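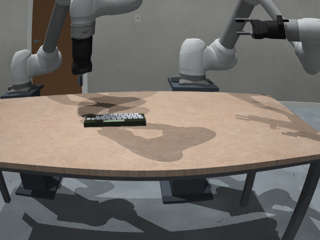

Telalum Opens Souvenir Shipping Counter at Westdale Station

WESTDALE, Wednesday, November 2, 2022 – Travel services company Telalum has opened a shipping counter in the main hall of Westdale station, where rail passengers can send souvenirs and other purchases home before they board.

The counter is next to the ticket windows and opens daily from 7 a.m. to 8 p.m. Travelers hand over their items, choose a box size and pay one price that covers packing, postage and basic coverage for loss or damage. Staff fill out the customs form with the customer at the counter for parcels leaving the country.

The service is called Cirneo. Telalum first offered it at the bus terminal in Cisneros, where it remains available with the same prices and box sizes. Items bought in either city can be sent from either counter, and a receipt from a local shop is not required for domestic parcels. International parcels need a receipt or a written statement of value.

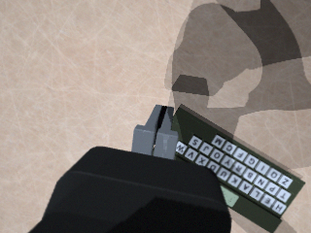 A dark green keyboard-like device on a pale surface, with a black gripper beside it.

Boxes come in 3 sizes. The small box holds a few mugs or a bottle, the medium box fits a folded coat, and the large box is meant for framed prints, ceramics and similar goods. Domestic parcels start at $16 for the small box. Prices for other countries are posted at both counters and depend on the destination zone.

Basic coverage goes up to $400 per parcel. Customers who want more can buy it when they drop off the item, and Telalum will ask to see proof of value. Antiques, cash, jewelry and passports are not accepted at any level of coverage.

Pocket knives and kitchen knives can be sent within the country if they are wrapped and the blade is covered. For parcels going abroad, staff check the rules of the destination before accepting them. Food is limited to sealed, shelf-stable products – jam, candy, coffee and the like.
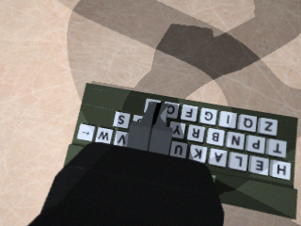
Can I send a parcel to a hotel or to a friend's address?
Any street address will work, as long as the name of the person receiving the parcel is on the label. For hotels, please add the check-in date and ask the front desk whether it holds packages for guests.

Passengers who are short on time can fill out the label online before reaching the station. The form gives them a pickup code, and the counter prints the label from it. Parcels dropped off before 4 p.m. leave the same day, Monday through Saturday. Later drop-offs go out with the next collection.

Each parcel gets a tracking number, which is printed on the receipt and can also be sent by text message. Parcels that cannot be delivered are held at the local carrier's office for 17 days and then returned to the counter they came from. The sender is contacted before any return fee is charged.

The Westdale counter also sells bubble wrap, tape and empty boxes to travelers who prefer to pack on their own and carry their purchases on the train. Luggage storage is not part of the service. The station's own lockers are at the north entrance.

Telalum plans to extend evening hours at Westdale in January. Hours in Cisneros will stay the same.

About Telalum
Telalum provides parcel, ticketing and visitor services for travelers at rail and bus stations. Its head office is in Westdale.

Media inquiries may be left at the Telalum counter in Westdale station or sent to the company's press office.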